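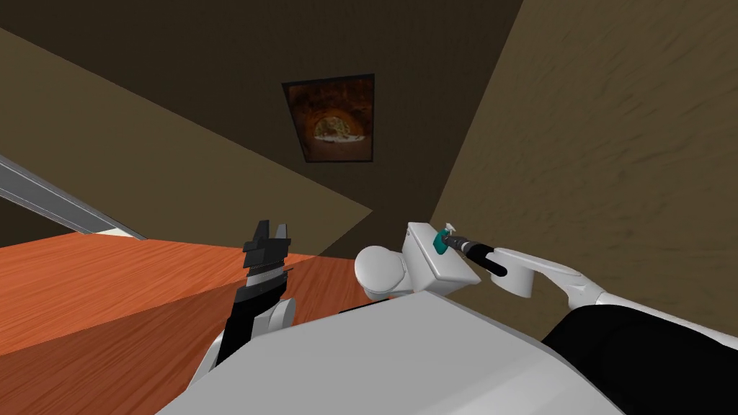 图1 仿真环境中的双臂平台，机器人自身视角

讲稿备注：先在仿真里把手臂撞坏一百遍
（周五下午场，按页写，括号里是给自己看的）

第1页 开场

大家下午好。开场就放这张渲染图，先停两秒，让大家看一眼两只夹爪。左边黑色的那只朝上，指垫微微张开，内侧有一道道锯齿纹；右边那只是白色的盒形组件，朝着左边伸过去。两只夹爪靠得不算远，我今天要讲的事情，基本都发生在它们中间的这段距离里。

题目叫“双臂交接中的视角扰动训练”，听着有点唬人，说白了就一个问题：机器人把东西从一只手递到另一只手，周围的样子一变，它还递不递得过去？

（如果有人笑，就接着说：我们一开始也觉得这个问题太简单了，然后它花掉了我们整个春天。）

第2页 为什么是交接

单臂抓取这几年进展很快，在座很多人做得比我们好。双臂交接有意思的地方在于，有那么一小段时间，物体同时属于两只手。这时候任何一边动得早了，东西就掉；动得晚了，两边互相较劲，关节力矩一下子就上去。

我特别喜欢这段时间！我们组里管它叫“共持段”。它很短，演示数据里占的比例很小，偏偏失败大多集中在这里。训练的时候如果所有时间步一视同仁，模型会把大部分力气花在学怎么把手臂抬起来，那部分它早就会了。

第3页 平台和环境

仿真环境叫Purow，场景生成用的是Bako。Bako做的事情很单纯：给它一个任务，它就去换墙面、换天花板的倾斜角度、换台面材质、往墙上挂画。回头看图1，深褐色的斜顶，浅棕色的墙，顶上还挂着一幅带黑边的画，画里是一个发橙光的拱形开口，有点像砖炉的内部。这种暖色、高对比度的东西，对视觉策略来说是相当诱人的干扰。

（这里可以多讲一句：早期版本的注意力图，亮得最厉害的地方就是墙上的画。观众一般很喜欢这个细节。）

每个任务我们生成270个房间，每个房间录3条演示。训练用其中一部分，剩下的房间模型从头到尾没见过。

第4页 方法，第一部分：扰动怎么加

以前常见的做法是把颜色和纹理随机一遍，我们也试过，有用，但很快就到头了。后来改成按房间的几何关系来扰动：墙与顶的交线往哪里斜，台面从哪一侧进入视野，相机离身体的前倾角差多少。同一条演示轨迹，放进不同的几何背景里重新渲染，动作标签保持不变。

这一步的好处是便宜。轨迹录一次，画面可以渲染很多次，不需要操作员再坐下来重来一遍。

（讲到这里慢一点，上次在Lasside讲的时候，这页过得太快，提问全都集中在这里。）

要注意的地方有一个：扰动的是背景和相机，手臂和物体之间的相对位置不能动。听起来像废话，我们第一版代码里坐标系写反了，跑了两天才发现，夹爪在画面里跟物体错开一截，模型居然还学得挺努力。

第5页 方法，第二部分：共持段加权

第二件事是给共持段加权。怎么判断什么时候进入共持段？我们没有训练额外的检测器，直接看仿真里的接触信号：两只夹爪都报告接触，就算进入；有一边松开，就算结束。前后各留一点余量。

权重不是一上来就给满的。前2000步维持均匀权重，让模型先学会大致的运动，之后再把共持段的权重慢慢提起来。一开始就加满的话，模型会学出一种很奇怪的行为，两只手急着凑到一起，东西还没抓稳就开始交接，录像放出来挺热闹的。

第6页 任务

测试任务里我最想讲的是带手柄的物件。为什么用手柄？它有明确的方向，哪只手握哪一段，另一只手就只剩下一段可以用，交接的姿态被限制得很死。方块随便怎么抓都行，看不出方法的差别。

图1右侧夹爪的盒体上面，有一个青绿色的方形小件，连着一段黑色的圆柱手柄，带光泽，接头处有一圈灰。从这个视角看过去，手柄挨着白色前臂的内端，遮挡关系相当复杂。我们很看重这类画面，一只手臂的前臂本身就会挡掉不少信息，策略必须学会从残缺的轮廓里推断朝向。

（可以用手比划一下。带一支马克笔上台。）

第7页 结果

评测方式：每个策略在没见过的房间里跑100次，起始姿态随机，同一组随机种子给所有方法用。

对比三组：只做颜色纹理随机的，加上几何扰动的，再加上共持段加权的。大家看屏幕上的曲线，排序在所有任务里都一致，两样都加的那组最高。让我真正高兴的是失败的类型变了。基线的失败大多是交接时掉落，到了完整方法里，掉落明显变少，剩下的主要是第一次抓取的位置偏了。也就是说，最难的那一小段不再是瓶颈，问题往前移到了一个大家都比较熟悉的地方。

（放失败录像，三段连放，不要解说，放完再讲。）

第8页 还没做好的

柔软的物体完全没碰。接触信号在真机上没有这么干净，Movska那套真机平台七月才能排上时间，所以今天没有真机数字，有人问就直说没有。另外，天花板角度特别陡的房间里性能还是会降，原因我们有两个猜测，都没有验证，欢迎会后来讨论，我很想听听别人的看法。

还有一点，加权的上限目前是手调的。换任务就要重调，我自己也嫌烦。

第9页 收尾

场景生成的配置和评测脚本会跟论文一起放出来，房间的随机种子也在里面，可以完整复现今天的曲线。

（提问环节切回图1，留在屏幕上。备用页：权重曲线、接触阈值表、渲染耗时。）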